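Staff Forum > Bloxham Site > Packing Hall Changes

Topic: Automated hamper packing, Line 9

Nigel Tindall (Operations)
Posted in May, 09:14

Colleagues are advised that the two-arm packing station on Line 9 will move from trial to normal working at the end of the month. The station will handle loose fruit for the Nadeck hamper range. Baskets with glass or chilled items will continue to be packed by hand.

No posts will be lost as a result. Two packers per shift will transfer to checking and finishing, at their present grade. Training will be given by Fandov, who supplied the station.

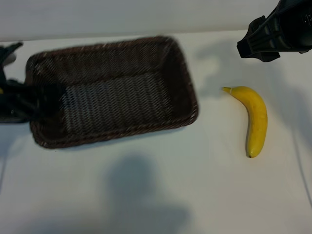 Line 9 station: basket and banana on the work surface.

Questions should be raised in this thread before the consultation closes.

Lacey Dawber (Packing, earlies)
10:02

Thank you for the notice. I should like it recorded that "present grade" does not answer the question of pay. Packers on Line 9 receive the piece bonus above 500 hampers a shift. Checkers do not. Will the bonus follow those who transfer?

Ronaldo Prado (Packing, lates)
10:40

I support Lacey's question. I would add that bruised fruit is at present noticed by the person holding it. If a checker sees only the finished hamper, fruit at the bottom will not be seen at all.

Bence Vörös (Engineering)
11:25

With respect to Ronaldo, I do not agree that this is a serious difficulty. Fruit is graded at Grondora before it reaches us, and the checker may stop the station at any point. The lifting and twisting on Line 9 has been the subject of repeated complaints, and the change should reduce it.

Ronaldo Prado
11:51

Grading at Grondora does not cover damage in transit. I have raised this before. The complaints about twisting concerned the height of the bench, which could have been altered without any of this.

Wayne Yeoman (Staff Representative)
13:30

Both points will be put to management. Please keep replies to the Line 9 proposal. Bench heights on other lines have a separate thread.

Nigel Tindall
15:05

The bonus is under review with Payroll and I am unable to give a commitment today. On bruising, a hand check before loading will be added to the draft procedure.

Lacey Dawber
15:22

Noted. Please confirm who will carry out the hand check, and whether that person is one of the two already counted.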